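What I Learned at the Vevesari Speaking School Open Day

I've been giving talks at work for years now and I still say "um" like I'm paid by the unit, so when the Vevesari school announced an open day in August I signed up the same evening. Free entry, coffee, short sample classes, and a chance to get up and talk in front of strangers. My idea of a good time, apparently!

The school sits above a print shop on the edge of Catell. I took the early train, got lost behind the station, and still made it before the 10 a.m. welcome. There were roughly 1000 people on their mailing list, they told us, and I'd guess a small slice of them had squeezed into the lobby by the time the doors opened. 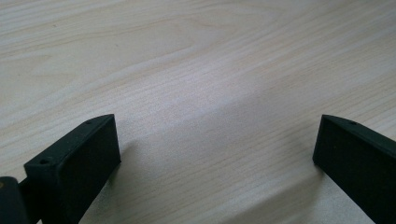 My first sample class was on openings, and it was easily the best of the day. The coach had us cut our first 30 seconds and start on whatever sentence came next. Mine went from a long thank-you to "I once forgot my own job title on stage," and people laughed (on purpose, for once). Then we had to talk for a full minute on any plain thing near us, no prep. I picked the pale wooden tabletop and got a surprising amount out of the bare wood, mostly about my grandmother's kitchen and how she never let anyone put a hot cup down. I ran over time. The feedback was to slow down and stop after the hot cup line, and I agree with both.

After that I went to the voice class, which was a lot of humming. I'm not sure about the humming. The breathing part I liked more, and I've been doing it in the car since. The room was stuffy and the class next door kept clapping, so if you go, sit near the window.

Lunch was sandwiches from Coste, the deli across the street. Get the egg one.

The last slot before the break was a talk on getting booked, meaning how you go from speaking for free at clubs to having someone pay your train fare, and then more than that. Lots of practical stuff on short video clips and following up with organizers. I wrote down 6 pages and can read maybe half of them. 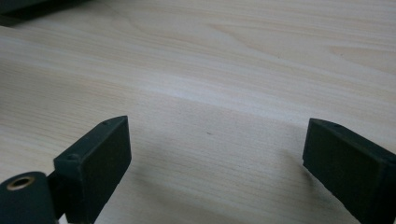
Prices and how to sign up

The evening course costs 853 for the full term, coffee included, and you can pay in two parts. There's also a weekend version run with Eveck, their partner school, but it was already full when I asked. You can sit in on one evening class before you decide, so I've put my name down for that.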